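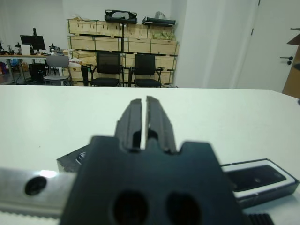 Figure 1. The white table used for the sorting trials, with a black case at left and a black-and-white item at right.

Does a Clear Table Save Time? A Check of the Womham Method
Judit Vörös
Project report, July 2023

Background
The Womham handout we were given in May claims that a work table with "only today's things" on it speeds up any small task. It gives no source. The claim gets repeated in two other readings from the course, and both of them point back to the handout. I wanted to see if it held up for the kind of small dark electronics cases and trays that pile up on a shared table.

Method
I used one white table and two layouts. In the sparse layout, the items for the task were set out with open space between them. In the crowded layout, the same items were mixed in with cables, manuals and packaging. A person was told the name of an item, found it, and put it in a box on the floor. I timed each find with a phone. There were 216 timed finds, split evenly between the layouts.

I had planned on 1,000. That number came from a sample plan in the course packet and I should have questioned it sooner, as one session took most of an afternoon.

Results
The sparse layout was faster on average. I don't think that says much. Finding one thing among a few is easier than finding it among many, and the handout presents this as if it were a discovery.

The more useful result is that color mattered more than I expected. Dark items on the white surface were found quickly in both layouts, unless something dark was lying right against them. Pale packaging was slow even in the sparse layout. The handout never mentions the table surface at all.

I threw out 41 finds where the person asked me to repeat the name. Leaving them in makes the gap between layouts look bigger, and I suspect published versions of this test would have left them in.

Problems
The time spent clearing the table was not counted. If it were, the sparse layout would lose in every short session. I also knew which result the handout predicted, and I was the one holding the timer. Most of the people tested were classmates who had read the same pages.

Next steps
Repeat the trials on a dark table, with the clearing time included and someone else timing.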